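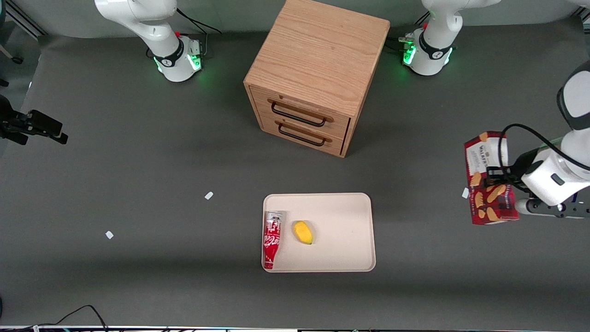
Green rings, one on each side of the work surface.

Indicator lights, part two

2023-03-18

The first part of this, back in December, covered the bedroom. I measured what I could with a borrowed light meter, put tape over four LEDs, and got more mail than this blog has had for anything else. Most of it asked about the rest of the house, so this part covers the rest of the house, plus a correction.

The correction first. I wrote that a green LED looks brighter than a red one "at the same current." Svenja Schwaiger wrote from Siltthorpe to point out that this mixes up two things. One is how much light the part puts out per milliamp, which depends on the part. The other is how sensitive the eye is at that wavelength. The daylight peak of human vision is near 555 nanometers, in the yellowish green. After some time in the dark the rods take over and the peak moves down toward 507, which is bluer. Red is hardly seen by the rods at all. So a green or blue light that is fine at noon can be a nuisance at two in the morning, while the red one next to it hasn't changed much. She is right and I have fixed the text.

The hallway has one offender, the Skivby thermostat. It shows a steady green dot when it is idle and a steady amber dot when it is calling for heat. I would have done it the other way around, with nothing lit at idle. The dot can be dimmed in the installer menu: hold both arrows until the display clears, then go to item 15 and set it to 1. Setting it to 0 brings it back to full brightness. The manual does say so, in a footnote to a different item.

The kitchen is worse. The Bremby dishwasher projects a spot on the floor while it runs. It is red during the wash and goes out at the end, so you have to be in the room at some point during the cycle to know that an unlit floor means clean dishes. Our previous machine had a green lamp that stayed on until the door was opened. I would take that back tomorrow, glare and all. The microwave clock is a light source too, and I no longer set it. On this model an unset clock goes blank after a few minutes.

The living room had the amplifier, an old Charpentier with a blue power LED. Blue was the fashionable color for a while after blue parts got cheap, and many makers seem to have kept the resistor values they had used for much weaker LEDs. Mine ran through a 470 ohm resistor. I tried several others on clip leads and ended up at 15 kilohms, where it can be seen from the sofa and does not light the wall. If you try this, unplug the unit and leave it long enough for the big capacitors to drain, then check them with a meter before you put your fingers in. If you don't know how to check them, use tape.

On tape: black electrical tape works but leaves glue behind, and the glue spreads in summer. Painter's tape comes off clean. One layer of the blue kind cuts the light to a glow, two layers nearly kill it. White correction fluid gives a nice diffuse dot on a recessed LED and scrapes off with a fingernail. Do not cover an infrared receiver by mistake. I did, and spent an evening changing remote batteries.

A word on color meaning, which came up in several letters. Green for normal, amber for attention and red for fault is a sound convention in a control room, where somebody is paid to look at the panel. At home the normal state lasts all year. A green light that is on all year carries very little information per watt-hour, and after a week you stop seeing it. The two lights I kept at full brightness are the smoke alarm and the sump pump. The pump has a buzzer as well, but it is in the basement behind a closed door, and I have slept through it.

There is also the problem of red and green for people who can't tell them apart. My father couldn't. He read our old charger by whether it was blinking, and he asked me which color it was only once, when it did neither. Position and blinking cost the maker nothing extra and work for everyone.

Still to do: the router, which has a menu setting for its lights that resets at every firmware update, and the garage door opener. I haven't found the resistor on that one yet.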